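T-shirt folding tables open at the Tredness reading room
2026-06-26

The shirt drive at the Tredness reading room is back, and it has grown up fast! When it began in 2023 it was a couple of boxes in a hallway. This year 842 shirts have already come in, and every one of them needs to be sorted, smoothed and folded before the big giveaway in July.

Most of the work goes on at wide white tables with rounded corners, bought secondhand from Trokora. They are a joy to fold on. A shirt can be laid out sideways with the sleeves free and still leave plenty of bare tabletop in front, and dark cloth shows up so well against the white that a crease has little chance of getting past anyone.

Plain black tees are the most wanted item on the list again -- they go with everything, and the high school band has asked for 40 of them.
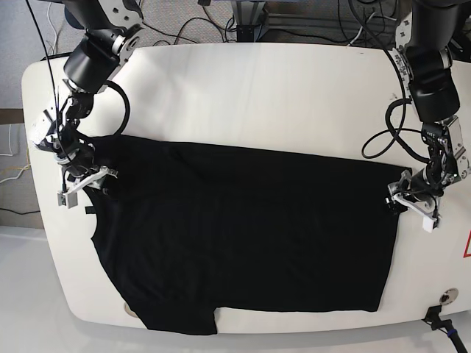
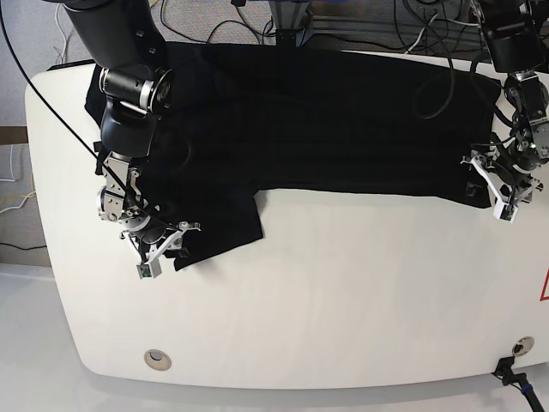
Black cloth on the white tabletop, with some wrinkles still to smooth.

How the folding goes

Shirts are laid flat with the long side facing the folder. Wrinkles get pushed out toward the hem, the sleeves are turned in, and the shirt is folded in half and then in half again. Folded shirts go into bags of 2, matched by size, and the bags travel across town to the Ndlovu Street hall.

New this year is a mending corner, run with the Mumodon sewing club. Loose hems and popped seams go there first, and the club has been turning them around wonderfully quickly -- often by the next morning.

Shirts in any color are welcome, adult and kids' sizes alike, as long as they are clean. Bring them to the side door on Ndlovu Street during library hours. Drop-offs close at the end of the first week of July.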